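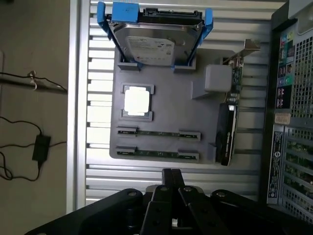 Cirnside 조립·수리 게시판 > 데스크톱
제목: 구형 타워 분해할 때 부품 어디에 두세요?

raymonde_c
12/30/19
조립 연습용으로 구형 타워를 하나 쓰고 있습니다. 하드, 메모리, 확장 카드, CPU를 빼고 다시 끼우는 연습입니다. 전에는 빼는 대로 책상에 늘어놓았는데 나사하고 섞이고 카드 접점에 자꾸 손이 닿아서, 지금은 부품을 꽂아 두는 거치대를 씁니다. 부품 자리만 흉내 낸 모형 보드도 따로 있어서 CPU, 메모리, 그래픽카드를 거기에 꽂아 둘 수 있습니다.

질문은 두 가지입니다.
1. 하드를 세워서 보관해도 되는지
2. 메모리를 거치대에 꽂아 두는 게 나은지, 정전기 방지 봉투에 넣는 게 나은지

하드는 500기가짜리이고 안에 중요한 자료는 없습니다.

rosaire77
하드는 세워도 됩니다. 전원 안 들어간 상태면 방향은 상관없어요. 넘어지지만 않게 하세요. 떨어뜨리는 게 제일 나쁩니다.
메모리는 저라면 봉투에 넣습니다.

라쇼
저는 반대입니다. 봉투에 넣었다 뺐다 하면 손이 더 많이 갑니다. 한 시간 안에 다시 끼울 거면 거치대에 그대로 두는 게 낫습니다. 며칠 둘 거면 봉투가 맞고요.

rosaire77
>> 라쇼
한 시간이든 60일이든 정전기는 한 번이면 끝입니다. 12월에 난방 틀고 스웨터 입고 작업하는 사람이 제일 많이 죽여요.

라쇼
>> rosaire77
그건 옷하고 접지 문제죠. 손목띠 차고 케이스 금속 부분 먼저 만지면 됩니다. 봉투에 넣는다고 꺼낼 때 손이 안 닿는 것도 아니고요.

g_lombardi
둘 다 맞는 말 같은데 사진을 하나 더 올려 주시면 좋겠습니다. 본체를 세워 놓고 빼시는지 눕혀 놓고 빼시는지에 따라 답이 달라요.

raymonde_c
눕혀 놓고 합니다. 거치대는 본체 왼쪽에 둡니다.
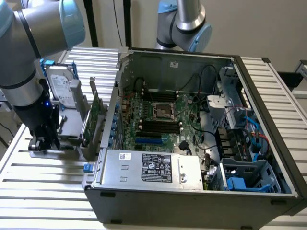

눕힌 본체와 왼쪽 거치대. 하드랑 확장 카드는 세워 둠

쿨러는 없고 소켓 고정틀이 보이는 상태입니다. 메모리 뱅크가 소켓 위아래로 나뉘어 있어서 처음에는 어느 쪽부터 손대야 할지 헷갈렸습니다.

g_lombardi
눕혀서 하시는 거면 됐습니다. 세워 놓고 메모리 누르면 보드가 뒤로 밀려요. 뱅크가 나뉜 보드는 아무 데나 꽂으면 안 되고 설명서의 장착 순서를 봐야 합니다. 설명서가 없으면 빼기 전에 원래 위치를 종이에 적어 두세요.
그리고 확장 카드는 접점이 있는 쪽이 거치대 벽에 쓸리지 않는지 확인하세요. 저는 Lamico 거치대를 썼는데 홈이 빡빡해서 결국 줄로 갈아 냈습니다.

tanveer_a
CPU 얘기가 없네요. 소켓 덮개 안 씌우고 열어 둔 채로 메모리 작업하지 마세요. 나사 하나 떨어지면 핀 휩니다. 저는 그렇게 보드 하나 버렸습니다. Sterkgate 중고장터에서 같은 모델 다시 구하는 데 14일 걸렸어요.

rosaire77
구형이면 소켓에 핀이 없는 방식일 수도 있습니다. 모델을 모르는데 핀 휜다고 단정할 건 아니에요.

tanveer_a
핀이 어느 쪽에 있든 나사 떨어져서 좋을 건 없죠.

raymonde_c
답변 감사합니다. 순서를 이렇게 바꿨습니다. 전원 케이블 뽑고, 전원 버튼 눌러 잔류 전기 빼고, 확장 카드, 메모리, 하드, 마지막이 CPU입니다. 끼울 때는 거꾸로 합니다. 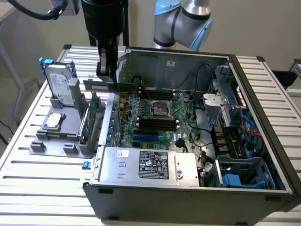

메모리는 양 끝을 잡고 홈 위치부터 맞춘 다음에 내립니다. 비스듬히 넣으면 한쪽 걸쇠만 잠기고 반대쪽이 뜨는데 제가 자주 하는 실수입니다. 봉투는 일단 사 두기로 했습니다. 당일에 끝나면 거치대, 넘어가면 봉투로 하겠습니다.

라쇼
그 정도면 충분합니다. 걸쇠는 양쪽 다 미리 젖혀 두고 시작하세요. 한쪽만 움직이는 보드도 있으니 억지로 젖히지는 말고요.

rosaire77
저는 여전히 당일도 봉투입니다. 하드 케이블은 뺄 때 선 말고 커넥터를 잡으세요. 오래된 건 플라스틱이 삭아서 잘 부러집니다.

Li
지나가다 질문인데요, 하드를 가이드에 끼운 채로 거치대에 두면 되나요? 저는 매번 가이드까지 분리했는데요.

g_lombardi
>> Li
끼운 채로 두세요. 어차피 가이드째로 다시 들어갑니다. 자꾸 뺐다 끼우면 가이드가 헐거워져요. 제 건 3년 쓰고 한쪽이 벌어졌습니다.

Li
감사합니다. 그냥 끼워 둘게요.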